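## 3 Setting up a stay-and-dive booking in the Grarnska console

This section applies to front desk and reservations staff at properties using Grarnska release 3, including the Farmont and Risidby lodges. It explains how to prepare the property calendar, build a package that combines accommodation with guided diving, attach transfers, and send the confirmation to the guest. Staff who only need to change an existing booking should go directly to 3.6.

Last revised May 10, 2019.

### 3.1 Before you begin

You will need:

- a console login with the Reservations or Manager role
- the room rates and dive rates approved for the coming season
- the boat timetable for your property
- the transfer operator's contact details, if transfers are sold with the package

**Note:** Packages created in an earlier release are carried over as read-only records. They can be viewed and printed but cannot be sold. Build them again using the steps below.

**Caution:** Do not share logins between shifts. Every change to a booking is recorded against the login that made it, and the record cannot be edited afterwards.

### 3.2 Open the season

1. Sign in and select your property from the list at the top left of the console.
2. Open **Calendar**, then **Seasons**.
3. Select **New season** and enter the first and last night on which guests may stay.
4. Enter the minimum stay. If you leave this field blank, the console will accept bookings of one night.
5. Mark any closed dates. Farmont closes its dock for maintenance in February, and the closure must be entered for both rooms and boats.
6. Select **Save as draft**. The season is not visible to guests until it is published in 3.5.

A season may not overlap another season at the same property. If the dates conflict, the console displays code 919 and highlights the earlier season. Shorten one of the two and save again.

### 3.3 Build the package

1. Open **Packages** and select **New package**.
2. Type a name. Use the name that appears in the printed brochure, with the same spelling and capitals.
3. Under **Accommodation**, choose the room types that may be sold with the package and enter the number of nights.
4. Under **Diving**, enter the number of guided dives included. Enter shore dives and boat dives on separate lines.
5. Set the group limit. This is the greatest number of guests who may be assigned to one guide, and the console will not allow the desk to exceed it.
6. Choose the minimum certification level. Guests below this level will be offered the introductory program instead.
7. Under **Equipment**, choose **Included**, **Rental** or **Guest supplies own**.
8. Enter the package price per person, then the supplement for single occupancy.
9. Select **Check package**. Correct any line marked in red before continuing.

**Note:** Night dives are priced as an extra and should not be entered under **Diving**. Add them to the extras list, where guests may select them individually.

**Note:** The price shown to the guest includes tax. The price you enter in step 8 does not. Confirm the tax setting with your manager before you publish the first package of the season.

**Caution:** A change to the group limit affects bookings already made. Where a boat is full, lowering the limit will place guests on the waiting list without warning them. Telephone the guests concerned before you save the change.

### 3.4 Attach transfers

Transfers are managed through the Preda transfer module, which must be switched on for your property. If **Transfers** does not appear in the side menu, ask your manager to enable it under **Property settings**.

1. Open the package and select **Transfers**.
2. Choose the pick-up points. The airport and the ferry terminal are listed by default - other points, such as hotels in town, must be added by hand.
3. For each pick-up point, enter the latest arrival time at which a guest can still reach the last boat of the day.
4. Enter the baggage allowance for each guest. Dive bags are counted separately from ordinary luggage.
5. Choose whether the return transfer is included or optional.
6. Select **Save**.

If a guest's arrival falls after the time entered in step 3, the module will hold the booking and display code 712. The desk has two choices:

- offer the guest one night in town and move the first dive to the following afternoon; or
- arrange a private boat, and add the charge to the booking as an extra.

Record the guest's choice in the **Notes** field before releasing the hold.

**Caution:** Guests must not fly too soon after diving. The console compares the time of the last scheduled dive with the departure flight and warns the desk when the interval is shorter than the one set by the property's dive manager. Only the dive manager may set or override this interval. Reservations staff must not change a flight time in the booking in order to clear the warning.

### 3.5 Publish and test

1. Open **Packages** and select the draft.
2. Select **Preview as guest** and read every page from beginning to end.
3. Check that the room types, number of dives, transfers and price agree with the brochure.
4. Select **Publish**. The season and all its packages become visible together.
5. Make a test booking using the training card number ending in 3863. No charge is made to this card.
6. Confirm that the test booking appears in the room plan, the boat list and the transfer list.
7. Cancel the test booking with the reason **Staff test**.

**Note:** A test booking that is not cancelled continues to hold a room and a seat on the boat. Check the boat list at the end of the shift.

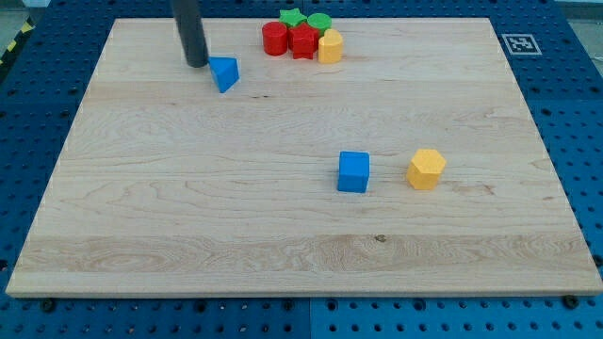 *Figure 3-1. Pale maple board with a wavy grain.*

### 3.6 Change or cancel a confirmed booking

1. Find the booking by the guest's family name or by the booking number.
2. Select **Change**. The booking is locked to other users while it is open.
3. Alter the dates, room or dives as required. The new price appears at the foot of the page.
4. Read the new price to the guest and obtain agreement before saving.
5. Select **Save and send**. A fresh confirmation is e-mailed to the guest and the previous one is marked as replaced.

To cancel, select **Cancel booking** in place of step 3 and choose a reason from the list. Refunds are calculated from the cancellation terms in force on the day the booking was made, even if the terms have been changed since.

Where a dive is cancelled by the property because of weather, do not use **Cancel booking**. Open the boat list, select the departure and choose **Weather**. The console credits all guests on that departure and offers each of them the next available seat.

**Caution:** Medical declarations are attached to the booking and not to the guest. When a booking is cancelled and made again, the guest must complete a new declaration before diving. Risidby staff should note that this applies to transfers of booking between the two lodges as well.

### 3.7 Daily checks

At the start of each morning shift:

1. Print the boat list and deliver it to the dive centre.
2. Open **Arrivals** and look for bookings without a flight number. Contact these guests by e-mail or telephone.
3. Clear or renew any hold older than one day.
4. Confirm the day's pick-ups with the transfer operator.

If the console cannot be reached, use the last printed boat list and record all changes on the paper form kept at the desk. Enter the changes in the order in which they were made once service is restored, and initial each line of the form as it is entered. Completed forms are filed with the day's registration cards.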